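4.2 Planner and scene model

The Durrani workcell is modeled in full before any motion is sent to hardware. Same geometry, same joint limits, same tool offsets. The planner (Enadura, our fork) takes a plate transfer as a start nest and a goal nest and splits it into approach, grip, lift, carry and place. Approach and place are straight-line moves in tool space. Carry is free-space and goes to the sampler.

Collision shapes are convex hulls, one per link, plus boxes for the nests and instruments. The gripper was the exception. A single hull around an open truss closes all the gaps, and the planner then refused nests it could reach fine. We split it into 6 pieces, which fixed this at a small cost in check time.

Nests are stored as named frames relative to the table, not the arm base. Moving the pedestal then means one new transform and no re-teaching. Figure 3 shows the large arm on its pedestal with the gripper over the low instrument, plates waiting on the raised stands in front, second arm at the back with nothing in its grip.
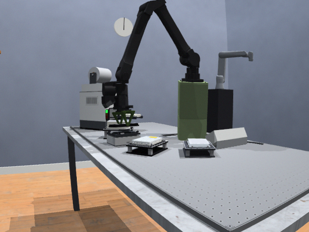 Figure 3. Simulated workcell, gripper above the instrument.

Yasuo Minami objected to this setup in review, on the grounds that a table-fixed frame hides error in the pedestal mount, and that a scene this clean would let the planner pass moves a real bench would not forgive. He asked for the clearance margin to be swept and for the failures to be reported by phase.

We did both. The base transform was perturbed at the start of every run and the margin stepped up from zero. Out of 1333 planned transfers, 1039 gave a valid path on the first query with the default margin. The rest went to a second query with a new seed and a longer time limit, 30 seconds. Most first-query failures were in carry, where the elbow has to swing past the pedestal of the other arm. Place failures were fewer but harder to fix - a larger margin closes off the nest entirely, so reseeding does nothing. For these we shrink the margin along the approach axis only and leave the sides alone.

The mount error point stands. Perturbing the transform tests the planner, it does not test the calibraton. A probe routine for that is in Section 5.

Both arms share one scene but not one planner. The second arm is treated as a static obstacle at its last reported pose while the first one moves, then the roles swap. Slow, but there is no deadlock to handle. Joint planning for both was tried in March on the Kundlow branch and droped, query times were too uneven to schedule around.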